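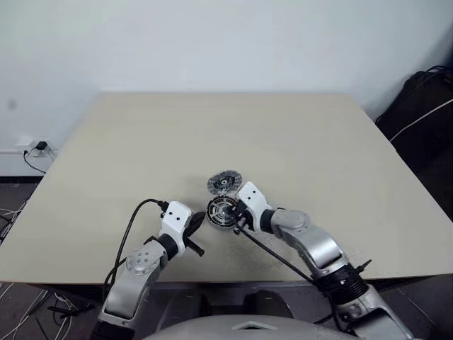

Troltberg Room Refit: Progress Report to the Fereo Fund, September

Period covered: the second stretch of the grant, from the delivery of the table to now.

Where we are

The room has a table. Readers of our last report will remember that it had a delivery date, then another delivery date, and then a polite note from Vuorinen about a hinge we had not ordered. The table is in place against the white wall, pale beige top and all. It came in at $841 including delivery, which leaves us a little under on furniture and gives us false confidence about everything else.

The walls are painted plain white. We had two long meetings about color and are pleased to have ended up where we started. One small dark smudge has been noted and will be dealt with when the brush is next out.

What is still open

Cables. Our application promised "tidy cable management throughout," a phrase we now read with some embarrassment. There are white and black cables on the floor by the table, and the outlet is low on the left, so everything wants to go that way. We have ordered 50 clips and a length of floor channel from Terkska. The channel is in and the clips are on back order.

Storage. The large black bag still lives against the wall to the right of the table. The cupboard meant for it is 5 weeks behind.

Tabletop rule. We agreed that the top would be kept clear between sessions, with only the item in use on it. It took 8 days for everyone to follow this without a note taped up. The note has been retired. 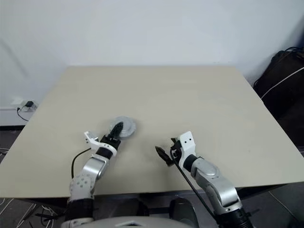
The table against the finished wall, with one round gray-silver disk on it.

Money

Paint and furniture are closed. Cable work is committed but not fully invoiced. The cupboard is unpaid and will stay that way until somebody brings us a cupboard. We are not asking for more funds this period.

Next period

Clips up, cables off the floor, smudge painted over, bag in cupboard. The clips are promised for a Saturday, and Terkska has not said which one.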